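3.2 Sorting practice at the Eltside depot

The second site was the household recycling depot at Eltside, which takes mixed dry waste from the town and from the villages along the Drilcombe road. Residents bring their waste in person. Until August the depot had one large skip for all plastics, and staff separated the contents by hand on the following morning. The change studied in this paper was the move to two smaller containers, one for bottles and one for all other rigid plastic, placed side by side at the entrance.

We recorded 3708 visits over 28 days of opening. For each visit an observer noted whether the resident used both containers, one container only, or left items on the ground next to them. Residents were not told which details were being noted, but a sign at the gate said that a study was in progress. Observers worked from the site office and did not speak to residents unless asked a question.
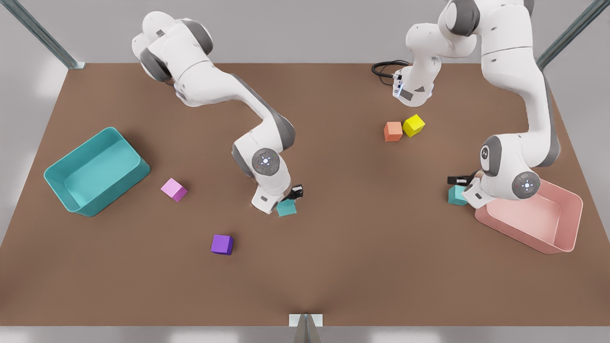
Most errors concerned a narrow range of items. Yoghurt pots and margarine tubs were put in with the bottles far more often than bottles were put in with the tubs. Bottle tops were a further source of doubt. The sign asked for tops to be left on, while the older leaflet, still kept by many households, asked for them to be removed. Where residents had the leaflet with them, they tended to follow it and not the sign.

Figure 4. Two open plastic bins and small coloured cubes on a brown tabletop, in a computer-rendered scene with two white robot arms.

Distance between the containers also mattered. In the first half of the study they stood 8 metres apart, on either side of the ramp. Residents with a single bag often emptied all of it into the nearer container. After the containers were moved together, this became less common, although it did not stop. Stelmakh found the same pattern in his earlier survey of the Nevo estate, where shared bins were placed at opposite ends of a car park (Hryhorii Stelmakh, unpublished report).

We also asked 100 residents to complete a short form on leaving. The form covered how waste was stored at home, how often the resident came to the depot, and whether the new signs were clear. Those who kept plastics in a separate bag at home made fewer errors at the depot, and they were also quicker to leave. Age made little difference. Several residents wrote that they would prefer pictures on the signs in place of lists of words, and this request was passed to the site manager. The signs used at the Lawal depot, described in section 3.3, already take this form.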